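Descaling and limescale traps: notes for the Lynch Road site

Service bulletin, February

The water supplied to the Lynch Road building is hard. The last test at the kitchen tap gave 300 mg of calcium carbonate per litre, against 122 at the Ullach site, which is fed from a different reservoir. Members who use both buildings will have noticed that the kettles at Lynch Road fur up far sooner. The same deposit forms in the boiler, the dishwasher and the shower heads, where it is harder to see and takes longer to remove.

Scale forms fastest on surfaces above 60 degrees. The boiler thermostat was found set well above that and has been turned down to 60, the lowest setting at which the stored water is still kept safe from bacteria. Please leave it there. If the water at a tap seems cool, run it for 30 seconds before reporting a fault — the pipe run to the upper floor is long and poorly lagged.

Kettles and small pans should be treated with citric acid, one level tablespoon to a litre of warm water, left for half an hour and rinsed twice. Vinegar also works but is slower and the smell lingers. Neither should be used on aluminium, natural stone or worn chrome. Do not mix any descaler with bleach.

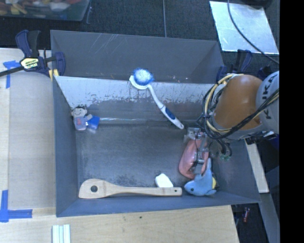
Toothbrush-style scrub brush and wooden spatula in the grey bin.

For shower heads, unscrew the face plate and soak it separately. Loosen what remains with a stiff brush and work from the back of the plate, so that loose grit is pushed out of the holes. Rubber nozzles can be rubbed clean with a thumb. Check the washer before refitting; two of the old ones had gone hard and were the cause of the drip in the ground floor cubicle.

The Purka softener cartridge under the kitchen sink is rated for 1,000 litres. It was changed at the start of the month and the date is written on the housing. The spare cartridges are from Ditum and take the same thread, but they need the thinner of the two seals in the bag.

Readings from the cartridge meter go to Imani Kinyua, who keeps the log for both sites.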